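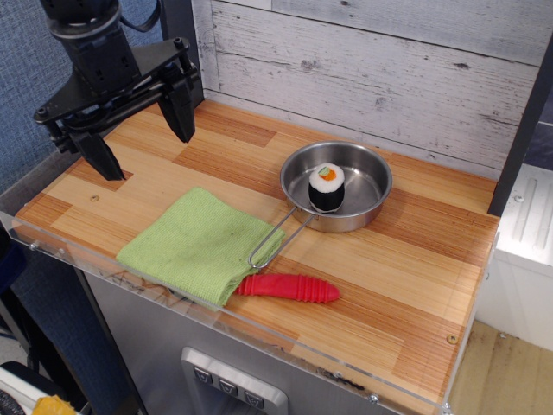 Unit 6. Household manipulation: what can be claimed at present

Reading for this unit: chapter 4 of the course text, then the Varnthorpe task list (copy on the module page). Bring the task list to the seminar in November.

6.1 Terms

Task: a change in the state of named objects, with a test for completion. "Tidy the kitchen" has no such test. "Move the roll from the pan to the towel" does.
Trial: one attempt from a reset start position, with a fixed time limit.
Intervention: any contact by a person with the robot or the objects between start and stop. A trial with an intervention is scored as a failure, whatever the end state.

6.2 Why toy kitchens

A toy kitchen keeps the geometry of the chore and removes most of the load, heat and liquid. Objects are light and the work area is within reach of a fixed arm. Results therefore say something about locating, grasping and placing. They say very little about cooking.

Take a small steel pan with a toy sushi roll standing in it and the end of the wire handle resting on a folded green towel. Three difficulties follow.

(a) Coupling. Pulling the towel may turn the pan. A planner that treats each object separately will not predict this.
(b) Reflection. Polished steel gives poor depth readings. Expect missing points on the inside of the pan, where the gripper must go.
(c) Clearance. Two rigid fingers must pass inside the rim and close on the roll without tipping it. A roll standing on its flat end is easier to grip than one lying down, but easier to knock over.

Cloth is treated separately in Unit 7. For now note only that a folded towel has no single pose, and that "folded" needs its own completion test.

6.3 Worked case: Broller and Salinas

Both are pick-and-place policies trained on the Plilora set. Broller used 3,000 demonstrations, Salinas 4,000. Each was then run for 200 trials on the same task, object from pan to cloth.

Broller completed 164 of 200, or 82%. Salinas completed 170 of 200, or 85%. The difference is within what repeated runs of one policy would give and should not be reported as an improvement. Check this yourself using the interval formula from Unit 2.

With the pan rotated so that the handle pointed away from the cloth, both rates fell below half. The demonstrations had been recorded with the handle on one side only.

6.4 Shop floor compared with home

On a shop floor the part arrives in a known place, the lighting is fixed and a fixture can be built. A success rate of 85% would still be rejected for most lines. In a home the rate may matter less than the cost of a failure: a dropped toy roll costs nothing, a dropped pan of oil does.

6.5 Exercises

1. Write a completion test for "hang up the towel". State what your test would wrongly accept.
2. Rescore the Broller log with interventions allowed. By how much does the rate change?
3. Choose one chore from the Varnthorpe list and give the shortest sequence of grasps that completes it. Mark each step where an object may move without being touched by the gripper.

Answers to 1 and 3 should fit on one side of paper.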